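I'm going to stick up for the old desktop tower, because I think we gave up on it way too easily. My sister just paid $1359 for a laptop that's thinner than my sandwich, and when the storage fills up in a couple of years she gets to buy another one. That's the whole repair plan!

My first real computer came from a little shop called Marar, and the guy behind the counter, Nipon Thongsuk, made me take the side off before he'd let me carry it home. I was 12 and scared to death of it. He had me pull the memory and push it back in until it clicked, and after that I never thought of a computer as a sealed box again.
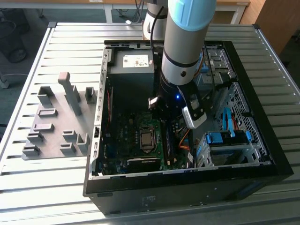

And what I love about a tower lying on its side with the panel off is how readable it is. Power supply in its corner, memory in its slot, drives in their metal cage. Even the bright cables help (orange, blue, red, who cares if they're ugly), since you can follow one with your finger and see where it ends up. Try that with a tablet.

Sure, they're big and they eat dust. Mine has lived under the same desk for 8 years and it's had two new drives and a different graphics card in that time, and I did all of it with one screwdriver and a mug for the screws. My nephew wants to help with the next swap. I've told him he can do the memory, but he has to keep his juice in the kitchen.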